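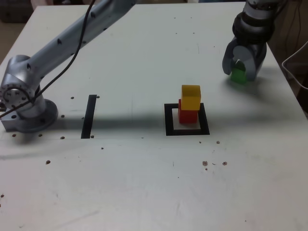
Kasar two-arm bench kit: review after one gripper fault

Published February 27, 2024

We bought the Kasar kit for block stacking work on a white table. It is sold by Boramport and comes as two arms, two round mounting bases, one gripper set, a controller box and the cables. We paid 1290 for the gripper and controller upgrade, on top of the arms. I have been using it long enough to have an opinion, and most of this review is about a fault in the gripper that the maker should have caught.

Setting up

The bases bolt straight to the table. The bolts supplied are the right length for a thin top and too short for a thick one, so measure first. Our table already had plenty of holes in it and we still had to drill more.

The arms come with a paper template for the bolt holes. It is accurate. Tighten the base bolts again after the first day of running, as two of ours had worked slightly loose and the whole arm had a small wobble at full reach. The manual leaves this out.

Cables are the weak part of the installation. The kit has no proper clips, and the thin black cable on our left arm runs across the upper segment and past the joint. I would like a channel in the casting for it. Leave slack at the joint and check it by moving the arm slowly by hand through its full range with the power off.

The task

We mark a square on the table in black tape and the arm has to build a tower inside it: red block, then yellow, then green. Red and yellow were placed well enough in nearly every run. The yellow often ended up a little off to one side of the red, which the tower will stand. The trouble came with the third block.

The fault

On the third block the gripper would sometimes open early, while the arm was still on its way to the square. The block dropped, and the arm carried on as if it still had it. It went to the right height over the tower, opened, closed and returned to its rest position. The log recorded the run as complete.

A dropped block is a small thing. The part that worried me was the arm carrying on. The gripper reports its finger position to the controller, and the controller does nothing with that figure once the first grip has been confirmed. If you were moving anything heavier or sharper than a toy block, you would want it to stop.

It took me a while to find the cause. I swapped the fingers, cleaned the pads and lowered the speed, none of which made any difference. The early opening happened only after a long session, and more often when the wrist was turned well over. With the power off I took the wrist cover away and found that the connector for the gripper motor has no latch. It is held by friction alone. When the wrist turned, the cable pulled on it, the signal dropped out for a moment, and the gripper went to its default state. The default state is open.

That is a poor choice for a gripper. It should hold its last position when it loses signal, and the arm should halt.

What support said

Boramport answered within six days. They sent a replacement lead with a latching connector, free of charge, and a link to a newer version of the Drosirix control software. The new version has a setting called "hold on signal loss". It is switched off when you install it. You will find it on the second page of the gripper menu, and you should turn it on before you do anything else.

With the new lead fitted and the setting on, I ran the stacking task 40 times. There were no early openings. I then loosened the connector on purpose, with nobody near the table, and the gripper held its block and the arm stopped with an error. It should have worked like that out of the box.

The older lead is still being shipped in some kits. If the plug at your wrist has no small tab on the side, ask for the new one.

Other points

The stop button is on a short cable and reaches only one side of the table. We bought a longer one from Bakker and it works without any changes.

The arms have no guard of any kind. Keep hands off the table while power is on, including when an arm looks parked. Ours has started moving from rest after an error was cleared on screen, with no warning sound.

The joints are smooth and fairly quiet. The maker gives a service interval of over 4000 hours, and we are nowhere near that yet. The finger pads will need replacing much sooner.

Verdict

Good arms, a badly designed gripper connection and a software default that ought to be changed. I would buy the kit again with the new lead, and I would not run it with the old one. Boramport say a revised manual is due in March.

Three out of five.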